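Devmont opens its repair and parts workshop to the public this July

Old switches, tired lamps and silent doorbells all get a second chance as the Halilović building fills up with workbenches

Devmont is delighted to announce that its new community repair workshop opens its doors this July, on the ground floor of the old Halilović building beside the canal. Anyone who lives, works or studies in the town can book a place at a bench, bring along something that has stopped working and learn how to put it right. Beginners are very welcome, and so is anyone who has been fixing things in the shed for years and fancies some company!

The workshop grew out of a run of Thursday evening sessions held last winter in a borrowed room above the library. We expected a handful of toasters. What came through the door was far more varied: sewing machine pedals, a hand-built model railway control panel, reading lamps, a school bell, garden pumps and one very handsome jukebox that took three evenings and a great deal of tea. By spring, 107 items had gone home in working order, and the waiting list had grown too long for the room.

The new space has 43 bench places, good daylight along the canal side and a proper quiet corner for fine soldering. There is step-free access from the street, and four of the benches can be raised or lowered to suit people who prefer to sit or who use a wheelchair.

A parts library you can borrow from

The piece of the project we are most excited about is the parts library. So many repairs come to a halt for want of one small component, and it is often something that costs very little but is only sold by the boxful. Local firm Butus has kindly given 500 parts to get the shelves started, from fuses and knobs to plugs and terminal blocks, and we will be adding to them all year. Visitors can take a part to the bench, try it in place and pay for it only if it stays in the repair.

Push buttons and switches will have a section to themselves. 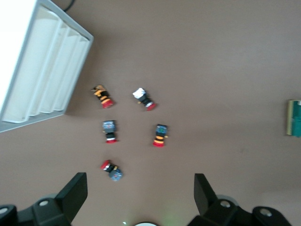
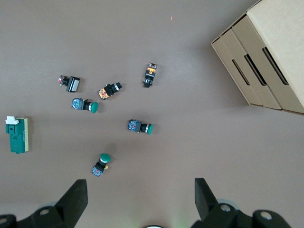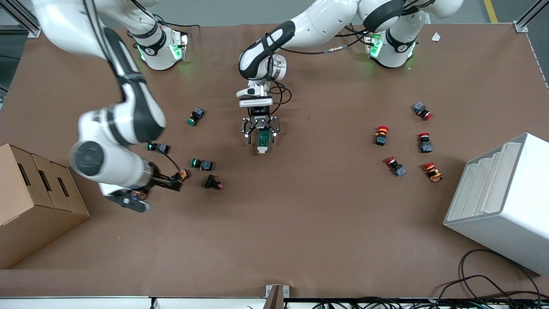
Courses for all levels

Alongside the open bench sessions, Devmont will run a programme of short courses with Endeo, the adult learning service that helped us plan the winter evenings. Each course lasts four weeks, with a two-hour class every Thursday from 6.30pm.

First Repairs starts right at the beginning, with using a screwdriver well, reading a label, checking a fuse and knowing when to leave something alone. It finishes with each learner rewiring a table lamp of their own, and people are already telling us which lamp they have in mind.

Clothes and Cloth covers darning, zips, hems and the care of sewing machines. Wood and Glue looks at wobbly chairs, sticking drawers and loose handles (bring the chair if you can carry it). Later in the year we hope to add a course on radios, which was by far the most common request on our winter feedback cards.

Safety comes first at every session. Anything that plugs into the mains is tested before work begins and again before it goes home, and an experienced repairer is on hand throughout. We can't take microwave ovens, gas appliances or anything too heavy for one person to lift on to a bench.

Booking and opening times

Open bench sessions run from Tuesday to Saturday, 10am to 4pm, with a late opening on Thursday. Places are free for under-18s, who should come with an adult, and pay-what-you-can for everyone else. Tools, aprons and safety glasses are provided.

Booking opens at the start of July at the Devmont front desk and on the Devmont website. Course places go on sale the same morning.

Notes to editors

Devmont is a not-for-profit organisation that runs shared workspaces and practical classes. Reporters and photographers are welcome to visit before the opening by arrangement with the Devmont press desk.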